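帽子底下的规矩：翻一本老相册时想到的

七月的一个下午，茶凉了也没顾上喝

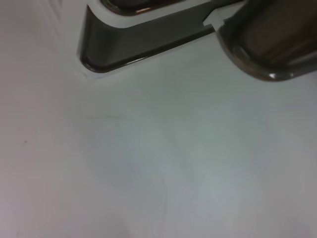 浅色的表面，边上一截深灰色的夹爪

我外婆有一件蓝布大襟衫，领口的盘扣是她自己盘的，一共换过几回，她自己也说不清。小时候我总觉得那件衣服没什么好看，颜色暗，袖子又宽，夏天坐在门口剥豆子，袖口老要往上卷。等到外婆不在了，衣服也不知去了哪个亲戚家，我才开始到处找跟它相像的东西看。这些年我对老照片和旧衣服的兴趣，大半就是这么来的，所以今天写得啰嗦一点，大家多担待。

事情是从一本相册开始的。我在利姆赛德（Limside，就是河边那一小片老街，我住了好些年了）的旧书店里见到它，深绿色布面，书脊开了线，里头夹着没有署名的人像照，大多是渔户和市集上的人家。书店老板说是从泽夫顿（Sevton）一户人家收来的，那家人搬走的时候清了整个阁楼。我站在那儿翻了快一个钟头，脚都麻了，最后还是买了下来。价钱我就不说了，我先生会看这个博客。

相册里有一张我特别喜欢：一位母亲坐着，两个孩子一左一右靠着她，三个人头上都戴着东西。母亲包的是一块白布，紧紧地贴着额头，在后颈打一个结；大孩子戴一顶有褶边的软帽，小的那个戴的帽子明显太大，快遮到眉毛了。照片背面有铅笔字，只写了“登内家，洗礼后”。登内（Dunne）是个地名还是姓氏，我查了很久也没查明白，两种可能都有。

那块白头布让我惦记了很长时间。泽夫顿一带的女人从前结了婚就要包头，出门包，在家也包，连睡觉都有一块专门的薄布。男人进教堂要摘帽，下船上岸反倒要戴。为什么呢？我问过好几位老人，得到的回答差不多都是“一直就是这样的呀”。有一位说是为了挡海风，可是她妹妹马上在旁边插嘴，说内陆的村子没有海风，也照样包。姐妹两个为了这件事争了半天，连锅里的汤都忘了。

我后来写信给基兰·多尔蒂（Kieran Doherty），他在耶尔登（Jelden）的地方博物馆整理织物，整理了好多好多年，脾气很好，回信也很长。他告诉我，馆里登记在册的头布有400来块，编号一直排到1184的那本簿子里，还混着围裙、婴儿帽和几双没有配对的袜子。他说头布最难办，因为它们看上去都一样，一块白的，方的，四边缝了窄窄的卷边，捐的人往往也只说一句“我奶奶的”。真正能分出来历的，是角上的小绣记。有的人家绣一个字母，有的绣一根麦穗，还有一家绣的是一只很小的鞋，他到现在也没弄懂是什么意思。

看了他的信我就坐不住了，过了两个礼拜，搭早班车去了耶尔登。博物馆比我想的小得多，楼上楼下各一间，楼梯陡得很，扶手被人摸得发亮。基兰戴着白手套，把一个扁扁的纸盒放到桌上，一层一层揭开棉纸。他让我凑近看卷边的针脚，密得叫人心疼，一寸里头不知道有多少针，线又跟布一个颜色，换了我的眼睛，缝不到半边就要投降了。我问他这是不是专门的裁缝做的，他说多半是家里的女孩子，十来岁就开始给自己攒，攒到出嫁。手艺好不好，婆家一看就知道。听到这里我有点替她们紧张。

颜色的事也值得说几句。我一直以为从前的渔家女人穿得灰扑扑的，黑白照片看多了，人就容易这么想。可是盒子底下有2条平时系在腰间的布带，一条是很嫩的杏黄，一条是水绿，折在里面没见过光的那一段，鲜亮得像刚染出来。基兰说本地的蓝和褐是干活穿的，过节的时候颜色要浅，要淡，大红大紫反而让人笑话，觉得是外面市镇的派头。我听着觉得很耳熟。外婆也说过差不多的话，她有一块藕荷色的料子，一辈子没舍得做成衣服，只说“这个颜色干净”。

隔着这么远的两个地方，两群从来没见过面的女人，在颜色上居然有这样相近的心思，我在那张桌子前头站了好一会儿，鼻子有点酸。当然也可能是樟脑的味道太冲了。

回来以后我把相册又从头翻了一遍，这回看的东西就不一样了。以前我看脸，看背景里的幕布和假栏杆，现在我看结打在哪里。打在后颈的，基兰说是结了婚的；打在下巴底下的，是守寡的，或者是天太冷，这两样从照片上分不出来。有一张照片里，年轻女人的头布底下露出了一小缕头发，也许是风，也许是她故意的，我私心希望是故意的。还有一张合影，后排有个男孩把帽子拿在手里，别人都戴着，就他一个拿着，照相的人大概喊过他，他没听见。

也有我看不懂的。比方说好几位老太太的头布外面又压了一圈细绳，绳头垂在右边耳朵后面。我写信去问，基兰说馆里一根这样的绳子都没有，他也只在照片上见过。他猜是拍照前临时系上去压平布角的，照相馆里常备着一根，谁来谁用。我倒觉得不像，每张上面的绳结都不一样呢！我们为这个来来回回写了好几封信，目前谁也没说服谁。要是读到这里的朋友家里有这样的照片，或者听长辈提起过，请一定给我留言，哪怕只记得半句也好。

说到留言，上一篇下面有位读者问我，旧头布和旧手帕到底能不能洗。我不是专业的人，只能讲讲自己的做法：发黄的、有绣花的，我一概不碰，用无酸纸隔开，平放，抽屉里不塞满。结实的素白棉布，我会用凉水泡一泡，水浑了就换，绝对不拧，摊在毛巾上阴干。熨斗我是不敢用的。有一回手痒熨了一块手帕，折痕那里当场就裂了，我难过了好几天，到现在那块手帕还收在盒子里，没脸拿出来。

相册我打算秋天带去耶尔登，让他们扫描一份留底。基兰说扫完会还给我，我说不急。其实心里是急的，空出来的那格书架我肯定看不惯。那张登内家的母子像我想先自己翻拍一张，放大一点，挂在缝纫桌旁边，镜框都看好了，是胡桃色的窄边，就是店里那只玻璃角上有一道划痕，老板答应换一块，让我下礼拜再去问问。

对了，外婆的蓝布衫有一点消息。表姐说她妈妈的樟木箱里有一件“差不多的”，扣子少了一颗。我已经请她拍给我看了，她说等她找到箱子的钥匙。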